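In Praise of the Plain Wooden Workbench

By Mareike Lammers

I have folded laundry on beds, on the lid of the washer, on my own knees in front of the television, and for 11 years now on an old bench my neighbor Ottmar Albers was about to haul to the dump.

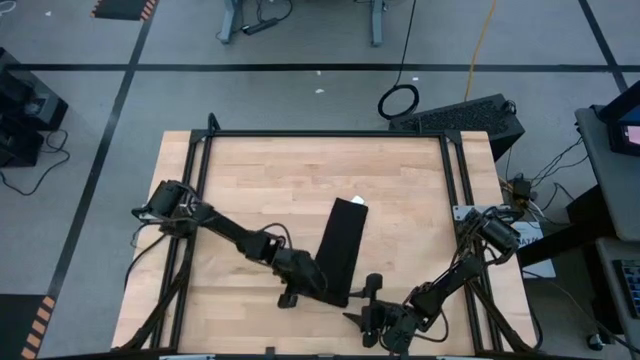
My daughter thinks I ought to get one of those padded folding stations from a catalog, and I'm sure they are very nice, but I keep coming back to bare planks. A cloth lies quietly on wood. It doesn't sink in the way it does on a mattress, where every crease you smooth out on one side pops up on the other (and then the cat arrives). And the seams between the boards are as good as a ruler! I line up the hem with one of them, bring the far corner over, and even a dish towel that has been through 14 summers comes out more or less square.

Then there is the height. I folded on the bed for half my life and blamed my back on the garden, when all that time I was bending over pillowcases every evening.

I know people are short of room, and a bench is a big thing to give a corner to. My friend Defne keeps hers in the hallway and everyone squeezes past it sideways. She has offered to move it twice, and both times her family said to leave it where it was.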